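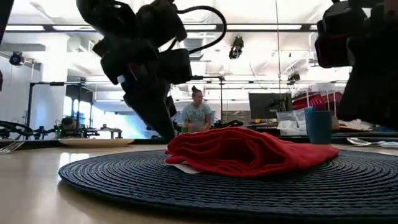
Akosua Quaye replied to my last thread asking why anyone would bother with cloth napkins and a round placemat on a weeknight, when a paper towel does the same job and goes straight in the trash.

4 min read

Akosua, I love this question and I'm going to answer it at ridiculous length, so get a snack.

Short version: I bother because it makes me sit down. I ate standing at the counter for most of last winter. Cereal, toast, soup out of the pot. Then in January I put one placemat on the table and left it there, and I started eating at the table again. That was the whole plan!

The placemat is navy cord, wound in a spiral. I've had square ones, woven ones, a vinyl set with lemons on it. The spiral wins by a mile. Crumbs sit in the grooves until you shake it over the sink, a plate doesn't skate around on it, and dark blue on a pale table looks good even when dinner is scrambled eggs.

Now napkins. I've been through so many napkins.

My first set was from a line called Ostby, stiff white cotton, hotel style. They were gorgeous for one dinner. After that every single one had a tomato ghost on it and I'd get the iron out on a Saturday like it was 1955. I kept them for the holidays and they can stay in their drawer until then.

Second set was Marinho, a linen blend in a sort of oatmeal color. Better! They soften up a lot after a few washes. But they're small, and I'm a person who needs coverage.

What I use most nights now is red and fuzzy, closer to a little towel than a napkin. Soft, thick, soaks up a spilled glass in one go. Red hides so much. Salsa, beet juice, paprika oil, whatever. I'm completely sold on red.

Downside is that a fuzzy cloth will not fold. You can press it into a neat rectangle and walk away and it puffs back up into a heap. I fought this for weeks. I tried rolling, I tried a ring, I tried that pocket fold where the silverware slides in (it popped open and the fork shot across the table).

So I quit folding. I pinch it in the middle, drop it on the placemat, done. It lands in a different heap every time and I like that. Bunched red on navy is such a happy combination, it looks like somebody's about to eat!

If you do want a fold, save it for cotton or linen with some body to it. Fold in half, half again, press with your palm. Any more than that and I lose interest before the pasta's drained.

Washing, since three of you asked: red by itself the first couple of times, please, I have a pink dish towel that used to be white. Cool water, no fabric softener. Softener makes a fluffy cloth feel lovely and stop absorbing anything. Tumble low or hang it over a chair.

The placemat doesn't go in the machine. I did that once with an older cord one and the stitching let go in the middle and it came out shaped like a hat. Damp sponge, a drop of dish soap, follow the spiral from the middle out, lay it flat to dry. If the edge starts curling, put it under a stack of cookbooks overnight.

Fork on the left, yes. I know some of you put all the silverware on one side and I'm not coming to your house to check. Left feels right to me and my hand goes there without thinking.

Plates! I'm on shallow beige ones at the moment and they're lovely with the blue. A shallow plate is great for anything you cut and terrible for anything with sauce. For stew I switch to a wide bowl. I had a Brorance bowl I adored and I chipped it on the faucet, and I still think about it.

Helmi Rissanen wants to know if the table needs a tablecloth under all this. Mine doesn't get one. I like seeing the light tabletop, and it wipes clean in ten seconds. If yours is scratched up or you just love a tablecloth, go for it, but pick a plain one so the round shape still shows.

Also for Helmi: yes, round placemats work on a rectangular table. They take up more elbow room than you'd think, so measure before you buy a set. Mine are wide enough that I can't fit as many along the side as I used to with the skinny rectangles. I let one hang over the edge a bit when we're squished and it's fine.

Someone messaged me about price. My whole set of 5 placemats came out of a closeout bin at Esar, and the fifth one was a slightly different blue, so it lives under the fruit bowl. Check the closeout bins! Odd colors, odd numbers, nothing wrong with them at all.

You don't need a matching set either. One placemat and one cloth you enjoy touching is enough to start. I did that for a month before I bought a second one, and the second one was only because my sister came over and gave mine a look.

And Akosua, back to paper towels. I still have a roll and I still use it for bacon. No purity here. I just noticed that when I grab a paper towel I eat fast and get up, and when I've got a big soft red cloth in my lap I stay and have seconds. Could be the cloth, could be that I cook better food when the table's ready. I'll take it either way.

Things I want to try next: a mustard yellow cloth on the navy, and maybe a checked one. I'm nervous about the check. Spiral plus squares might be a lot before coffee. If you've done it, send me a photo, I need to see it in a normal kitchen with normal mess.

Oh, and set the table before you start cooking. I do it while the oven heats. It takes no time, and then when the food's ready you're carrying it to a place that's waiting for it, and you don't end up eating over the sink with the mail.

A couple of you asked about kids. My niece is in charge of napkins when she visits and she makes "mountains," the higher the better, and she's very strict about everyone having one. They look exactly like mine. Hers might be taller.

Okay, water's boiling. Tell me what color your napkins are!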